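Two-arm bench cell: what rules do you follow for loose tools on the table during a run?

Posted by Joni Niskanen, 28/09/2022

Hi all, long-time reader, first real post. I look after a small bench cell with two arms that share one tabletop, and I've been asked to write the house rules for it before our second shift starts using it in December. The arms are small and slow, and they mostly move toy blocks around, so everybody treats the thing like a desk. I'd like it to be treated a bit more like a machine!

Here's what I have so far. One person is the operator and says so out loud. Hands stay behind the front rail while either arm is powered. Stop button within reach of whoever is operating, not across the room (guess how I know). Speed limit set to 200 mm/s for anything new until it has been through 2 clean runs with someone watching. 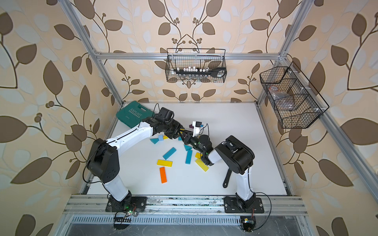
The part I'm stuck on is what's allowed to be on the table. Jarmo Pelkonen, who shares the cell with me, says anything goes as long as it's written in the run log. I think that's too loose. We've logged 946 runs this year and I went back through the notes last week, and the word "misc" shows up a lot more than I'd like. On the other hand, I don't want a rule so strict that people quietly skip it.

So do you keep a list of permitted objects? A layout photo? And do you make people clear the whole table between runs, or only when the task changes? We're not a factory, there's no safety officer to ask, and the big standards seem written for cells with fences around them.

Anneli Laaksonen

Your first four rules are good and I'd keep them pretty much word for word. I ran a shared cell at Skenari for a while and ours fit on one laminated sheet, which I'd recommend, because a second sheet never gets read.

Start with a risk assessment even if it feels silly for toy blocks. It can be one page. Go through each thing that could be gripped, knocked or dropped, ask what happens if an arm does that at full speed, and write down what you're doing about it. The standards do apply to small setups in spirit. What they mostly want from you is that you thought about the whole application, and that includes the stuff in the gripper and the stuff next to it as much as the arm.
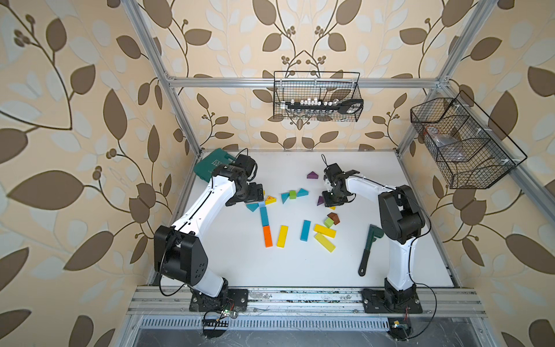
For the table itself, I'd sort objects into two classes and forget about one giant list. Class one is light things that can fall without anybody caring, and those need no paperwork beyond the run log. Class two is anything heavy, sharp or long enough to lever against an arm. A pipe wrench lying beside a bunch of wooden blocks is the kind of mix I mean – the blocks are class one all day, but the wrench gets its own line in the log, a marked spot on the tabletop, and a grip test at low speed before any arm tries to lift it. Same for a tool case if the arms can reach it. Decide whether it's an obstacle or an object and write that down, because people will assume different things.

Clearing: we cleared the table fully at shift change and whenever the task changed. Between repeats of the same task, a quick look against the layout photo was enough.

Two more for your sheet. Treat anything stored above the table as part of the cell, so it gets checked for being secure once a week. And tie down your cables with the arms parked at full reach, then move each joint by hand and see what pulls tight. Cable problems ate more of our time than collisions ever did.

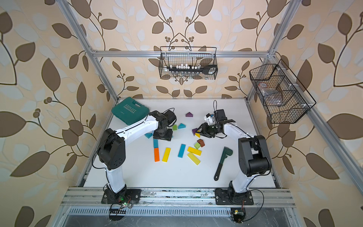 Oh, and about Jarmo's log idea, he's half right. A log is great for finding out afterward what went wrong. It just doesn't stop anything on its own. Swap the free text field for a short set of tick boxes with one line for notes and "misc" will mostly go away. Ours went from a page of scribbles to something I could read over coffee.

Martti Huttunen

I mostly agree with Anneli but I'd skip the classes, people argue forever over what goes where. Just weigh things. Pick a limit that's well under what your gripper is rated for, put a kitchen scale next to the cell, and anything over the limit needs a second person to sign off. Done.

Also set up the shared zone in software if your controller can do it, so only one arm can be in the middle at a time unless the task needs both. I got lazy about that once and had to buy new fingers.

Sointu Suominen

we just have a sign that says dont touch while the light is on. works ok so far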